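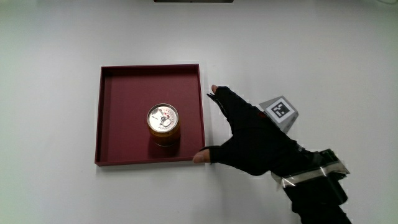 Trays for drinks and small spills

A tray under a drink saves more tabletops than any polish. White and pale surfaces mark easily, and a cold can left standing on one for an afternoon will leave a ring of damp underneath. On a sealed surface it wipes off. On a painted or oiled one it may not.

Choosing a tray

Go for straight, low sides. A shallow wall is enough to hold a splash and still lets you reach in from any direction. High sides look tidy but you end up knocking your knuckles or tipping the can as you lift it out.

A flat floor matters more than the shape. Ridged or patterned bases make cans and narrow glasses wobble, and sugar dries in the grooves. Before buying, put the tray on a level shelf and press each corner in turn. If it rocks in the shop it will rock at home.

Dark red, brown and navy hide tea and cola stains between washes. White trays show everything, which some people prefer. On a white table a dark tray is also easier to see out of the corner of your eye, so you are less likely to put your elbow in it.

We have used the small square Skindetti tray and the deeper one from Ulitz. The Skindetti is better for a single drink. The Ulitz takes two mugs and a plate but is a nuisance to store.

Where to put things

Stand the can near the middle of the tray and keep the tray a hand's width from the edge of the table. Open it there too, with the tray flat on the table and one hand round the can. Fizzy drinks that have been carried home in a bag should stand for a while first.

If you are working with paper, fabric or a laptop, put the tray on the side of the hand you don't write with. Reaching across your work is how most spills start.

Gloves and grip

Cans straight from the fridge are slippery once they start to sweat. Fingerless gloves are handy in a cold shed or garage, as you keep your fingertips for the ring pull and still have some warmth. Wash them more often than you think they need - drink gets into the palm and goes sticky.

Cleaning

Rinse the tray in warm water with a drop of washing-up liquid. Use an old toothbrush in the corners. Dry it before it goes back on the table, including the underside, or you have moved the damp patch from the can to the tray.

For dried-on cola or juice, lay a wet cloth over the floor of the tray for ten minutes, then wipe. Don't scrape with a knife. Sleiman cream cleaner will shift old marks but dulls a glossy finish, so try it on the base first.

Stopping it sliding

Four small felt pads will protect a painted table but the tray will move about. Clear rubber dots grip better. Gristora sells them in sheets of 70, and one sheet will do every tray in the house with plenty left for cupboard doors. Replace them when they go yellow.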